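Notes on the November Stop at Station 2

I have been asked several times since November to set down what happened at the sweeping station in Ustville, and I have put it off longer than I should have. The formal report was filed with the safety office at Mustden and has been closed. What follows is my personal account. It has been read by Khang Diệp and Raghavendra Hegde, who were both present, and neither asked for changes of substance.

The station is a two-arm cell used for small cleanup tasks. One of these is the capsule sweep, in which spilled capsules are gathered with a hand brush and a dustpan and emptied into a small container. The capsules are training stock supplied by Pacheco and hold no active material. The task was chosen for its difficulty. Capsules roll, they slip under the bristles, and they come to rest in places that the program did not plan for.

On the afternoon in question the station was running a series of 22 trials under a new version of the task program. The earlier version required an operator to confirm that the table was clear before the arms returned to rest. The new version made that judgment on its own, and then showed "Complete" on the status screen. Kátia Queiroz had reviewed the change and approved it for supervised use. I had approved it as well, and my signature is on the form.

At 3:40 p.m. the screen showed "Complete." One capsule was still on the table, some way from the work area. Mr. Diệp saw it, took the word on the screen at face value, and reached in to pick it up. The program had a second check built into it, and 7 seconds after declaring the task complete it found the same capsule he had found. It began a recovery sweep. The arm holding the brush moved toward his hand.

Mr. Hegde pressed the stop. The arm came to rest and there was no contact. Mr. Diệp was not injured, and he remained at work for the rest of the day by his own choice, although I would now send any member of staff home after an event of that kind.
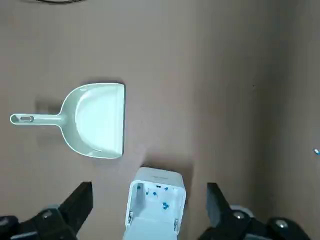
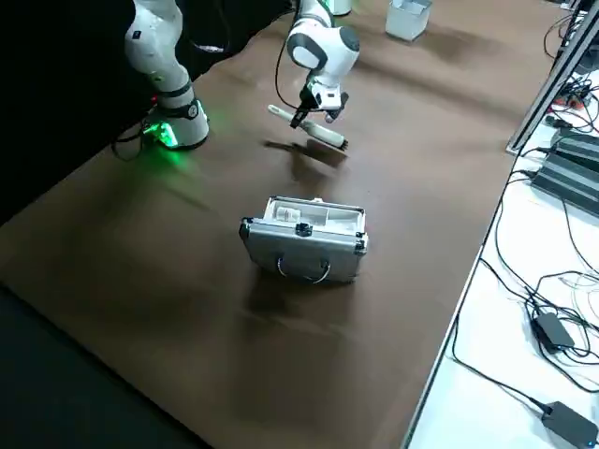
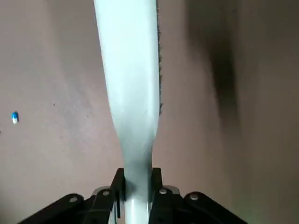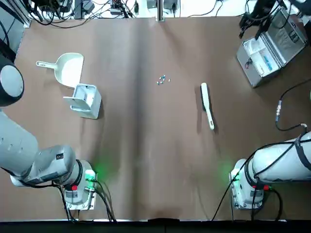

Capsule sweep, two-arm station, Ustville.

The review was led by Valquíria Camargo, who has no part in the daily running of the station. Her first finding concerned the clear check itself. It looked at a region in the middle of the table, where the capsules are placed at the start of a trial. A capsule that had left that region was treated as if it did not exist. The recovery check, written later by a different person, looked at the whole surface. Each check worked as written. They had never been tested together with a stray capsule on the table, and I regard that as the central failure of our process.

Her second finding concerned the word "Complete." Our written rules said that no person may reach into the station while the arms are enabled. In practice the staff had come to treat that word as permission. I had seen this done and had not corrected it. Under the old program the habit carried less risk, as the arms did not start again without a button press. We changed the program and left the habit in place.

The third finding was less comfortable for the supplier. The station has a presence sensor from Barkier along the near side of the table, set to slow the arms when a person comes within 600 millimeters. Mr. Diệp reached in from the side. The sensor did not cover that approach, and the layout drawing, which we had all accepted, shows plainly that it did not. I do not fault the sensor. It was placed where we asked for it to be placed.

The following measures are now in force:

- The arms are disabled, and the screen says so, before any person reaches over the table for any reason.
- The word "Complete" has been removed. The screen now reads "Arms enabled" or "Arms disabled," with the task result in smaller type below.
- Recovery motions require a button press from the operator.
- Both checks use the same view of the full surface.
- A second sensor covers the side approach.
- Stray capsules are collected with a long-handled scoop kept at the operator's desk.

The last of these was Mr. Diệp's own proposal. It is the one the staff use most.

Some colleagues have argued that the button press defeats the purpose of the new program, and that a system which must ask before it corrects itself has not gained much. I understand the argument. The trials do run slower, and the person at the desk must stay at the desk. I have told those colleagues that I will look at the question again when the side sensor has a longer record behind it, and I have not given a date.

There remains a matter on which Ms. Camargo and I do not agree. She recommends that the brush be released and set down before any recovery check begins, so that the arm never starts a motion with a tool in hand. I believe this adds a second pick-up to each recovery, and pick-ups are where we see most of our dropped tools. We have agreed to test both methods with the side approach closed off by a panel. The work is under way, and Ms. Queiroz is keeping the log.

Readers who operate similar stations and wish to compare their screen wording with ours may write to me through the contact page. I would be especially glad to hear from anyone who has removed a status word and then found that staff continued to say it aloud. Ours do.

Shared 22 times
7 comments

Recent posts
Layout Drawings and What They Leave Out
A Visit to the Pacheco Packing Floor
Stop Buttons: Placement and Reach
On Signing Change Forms
Solange Honorato on Training New Operators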